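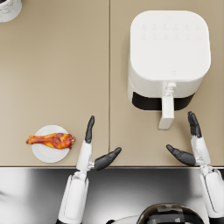
Figure 4.1 Simulated kitchen counter with a two-armed robot, a plated drumstick and an air fryer.

Chapter 4
When the Robot Joins the Shift

I spent my first working summer in a canteen kitchen, and if you'd asked me then which job I'd hand over to a machine I'd have said all of them, please, starting with the fryers! I was seventeen and my feet hurt. A few years later I went back to kitchens with a notebook instead of an apron, and I've been asking the people who work in them the same question ever since. Their answers are a good deal more interesting than mine was, and they're what this chapter is built on.

Most of it comes from one place, the Brikbridge site of a catering firm called Fernesora. When I first visited, in August, the kitchen was sending out 2,667 meals a week to offices and two day centres, with a staff of 58 spread over early and late shifts. The firm was planning to try a pair of robot arms on what everyone there called "the small hot jobs": put the food in, shut the drawer, take the food out, plate it. Before any arms were bolted to anything, the jobs were tried out on a computer, in a made-up kitchen much like the one in Figure 4.1. Look at how little is on that counter. There's one plate with one drumstick on it, and an air fryer with a nice big handle, and plenty of clear space between them. Now think of any counter you've worked at halfway through lunch.

Muthu Warrier, who had run the hot section for years, spotted this straight away. He was shown the simulation on a laptop and his first question was where the tea towel went. People laughed, but he meant it. He keeps a folded towel by his left hand all day long, and he'd never once thought of it as part of the job until he saw a kitchen without one. We'll come back to that towel in Section 4.2, when we talk about the difference between a task (what's written on the sheet) and the work (everything you do to get it done).

I should say that the mood wasn't gloomy. Paula Crăciun, on the early shift, was keen from the start, mostly for the sake of her wrists. Evelien Boersma was less sure. She trains the new starters, and the small hot jobs are what she gives them in their first fortnight, so she wanted to know what they'd be learning on once the arms had taken those over. It's a very good question and I didn't have an answer for her. I still only have half of one, and you'll find it in Section 4.4.

Then there's the matter of who looks after the machine. At Brikbridge this landed on Dariusz Witkowska, who went on a short course and came back with a new title, the same locker and (for the first 3 months) the same pay. He liked the work a lot. He also found that he was now the person everybody shouted for, and that his old jobs hadn't gone anywhere while he was off resetting a gripper. You can guess how his breaks went. Section 4.3 follows him through one full shift, and I'd like you to keep a pencil handy for it and mark each point where his job changes without anyone having decided that it should.

Words you'll meet in this chapter

Task: a piece of work that can be written down with a start and a finish.
Handover: the moment when a job passes from a person to a machine, or back again.
Minding: watching over a machine that is meant to be working by itself.
Deskilling: losing know-how when the chances to practise it go away.

Before you read on

Pick a job you've done yourself, paid or not. Write down its steps as you'd explain them to a stranger. Then do the job once more, slowly, and add whatever you left out the first time. Keep both lists, as you'll need them for the activity at the end of Section 4.2.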